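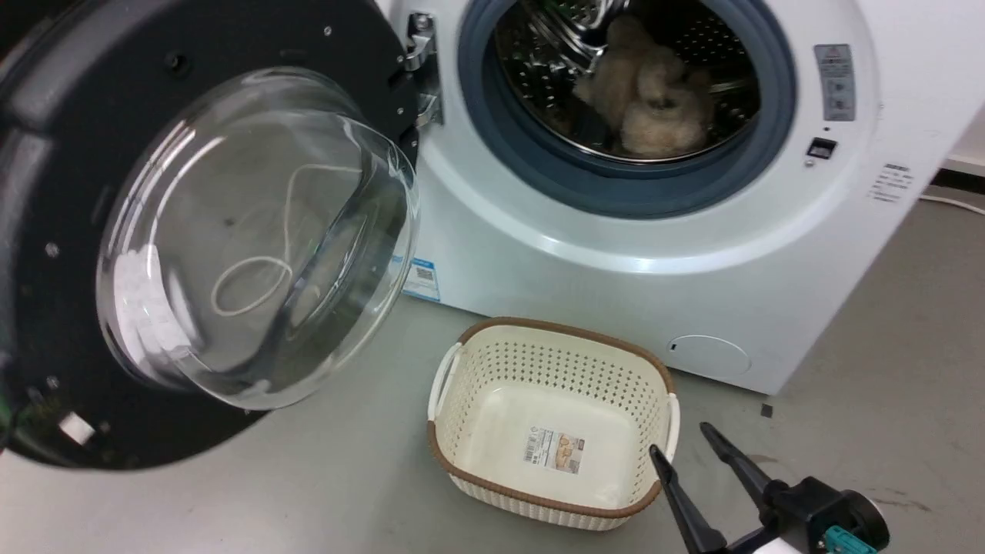
4.2 Sorting habits and fiber loss in shared households

The second part of the survey asked how people in shared households decide what can be washed together. We received 458 answers, and 27 of them were removed because the household had only one member. Most respondents sort by color and almost none of them sort by fabric, although fabric has a stronger effect on the amount of fiber that leaves the textile. Fluffy items are a special case. A piece like the beige one in the drum in Figure 3 was often described as "not really laundry", and respondents washed such pieces alone or with towels, usually on the shortest program.

Figure 3. Front-loading machine with the door open and a fluffy item in the drum.

The interviews in Paisan give more detail on this point. Of the 11 households we visited, those with small children washed soft items more often, but they could not say at what temperature. Kaewsai made the same observation in his earlier study in Ludano - there the program was chosen by habit, and the label was read only when the item was new. We therefore do not use the temperature reported by respondents as a variable in Section 5.

One limitation should be mentioned. The questionnaire was closed in September, before the rainy weeks ended, and drying indoors may be reported more often than it is practiced during the whole year.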